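Skallstead Grip Check Kit

For collaborative cells with two-finger parallel grippers

Overview

The Grip Check Kit is a set of gauges, pads and record sheets for checking the closing force and finger condition of a parallel-jaw gripper before a cell goes back into service. It was put together for shops that already have a written risk assessment and need a repeatable way to show that the gripper still matches it.

The kit does not replace the risk assessment. If the fingers, the part, the speed or the layout of the cell changes, the assessment has to be reviewed first and the limits on the record sheet rewritten to match.

What is in the case

Force gauge with flat anvils
Compression pads, soft and firm, 2 of each
Finger gap blocks
Lockout tag and hasp
Record sheets, carbonless, pad of 50
Instruction card, laminated

When to check

After any finger change. After any collision, including one the controller recovered from without a fault. After a software update that touches the gripper driver. Otherwise every 3000 cycles, or at the interval in your own assessment if that is shorter.

Simulation and the real cell

Many customers now prove out a gripper program in simulation before it goes on the floor. We recommend it, and the record sheet has a line for the model revision. The finger shape and opening in the model should be the same as on the machine. A model with the standard fingers tells you very little about a cell running extended ones – pinch points move, and so does the reach.

A run in simulation does not count as a force check. Contact force on a person depends on padding, payload and the controller's real stopping behavior, and has to be measured at the cell.

Basic procedure

1. Put the robot in manual reduced speed. Keep the enabling device in hand.
2. Open the gripper fully and confirm that nothing is held. Look at both fingers for chips, burrs and loose screws.
3. Set the gap with the block listed on your sheet.
4. Place the gauge between the fingers and close at the programmed force. Take 5 readings and write down the highest one, not the average.
5. Compare with the limit on the sheet. If it is over, lock out the cell and tag it.
6. Sign and file the sheet with the cell's records.

Two people should be present for steps 3 and 4. Keep hands off the fingers while the gripper has power or air. Grippers that hold on power loss need a separate release check – see the back of the instruction card.

Gauge calibration

Gauges ship with a calibration certificate and are due back every November. Send them to the Husham service counter in the original case. Loan gauges can be booked ahead. The Istent pad set, sold separately, fits the same case and covers wider fingers.

Ordering

The kit is stocked at Husham. Replacement sheets and pads can be ordered on their own. Page last revised Wed 13 September. 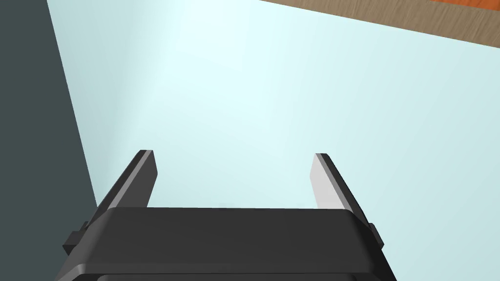
Liam Ó Flaithearta: We write down the highest reading too, but I'd like a space on the sheet for all of them. A spread that keeps getting wider has told us more about worn fingers than the top number did. Is there a version with the extra column, or do we have to draw it in ourselves?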